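# Chapter 7: The Dishwasher and the Draining Rack

The household that loads a dishwasher without argument has one person in it. Add a second and there will be two methods, each held with the firmness usually kept for religion and the correct way to hang a coat. This chapter is about what those methods have in common, what the water needs in order to do its job, and what ought never to have gone in.

You have already met the sink (Chapter 5) and the drying-up cloth (Chapter 6, with the warnings). You should now be able to wash a plate by hand and know when you have finished. The machine asks for less effort and rather more thought, and most of the trouble people have with it comes from expecting things to be the other way round.

## Where we begin

In the kitchens at Breltusthorpe, where the early lessons of this course were first taught, the learners were given 19 dirty items and a machine, and told to get on with it. The results were instructive. Bowls were nested like sleeping puppies. A bread knife was placed point up, with confidence. One saucepan went in the right way up and came out holding a good pint of grey soup, which its owner offered as proof that the machine was faulty.

Weronika Kozłowski, who ran those lessons, made one rule before she allowed anybody to touch a second load: look at where the water comes from. In most home machines it comes from spinning arms, at least one of them below the dishes, throwing water upwards. A cup with its mouth to the ceiling will therefore have a beautifully clean bottom. Her learners wrote this down, and a fair number of them went on filling cups with dishwater until October.

## What this chapter covers

By the end you should be able to:

- load a lower rack so that every dirty face meets the water
- say which things belong in the upper rack, and defend your answer at home
- decide what goes in the machine, what goes in the sink, and what can stand in the draining rack
- unload in an order that doesn't drip on anything already dry
- clean the filter, a job you may have believed was done by somebody else

We leave detergents to Chapter 8, along with hard water and the long quarrel over rinsing first.

## Before you read on

Open your own dishwasher, or one belonging to a patient friend. Draw the rack out and leave it there for 15 minutes while you read the next section. Note which things are leaning, which are lying flat and which are standing up. Don't move any of them yet. You will want to, and the wish to interfere is a large part of the subject.

Then look at the draining rack beside or inside the sink, if there is one. Most kitchens keep both going at once, and the plate in the draining rack often has a longer history than anything in the machine. Make a note of it too. Exercise 7.1 asks you to say where each thing should have gone, and your notes will be more use to you than your memory.

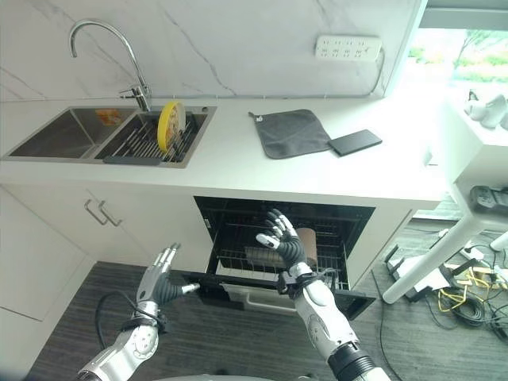 **Figure 7.1** A cup upright in the dishwasher rack, and a yellow plate in the draining rack at the sink.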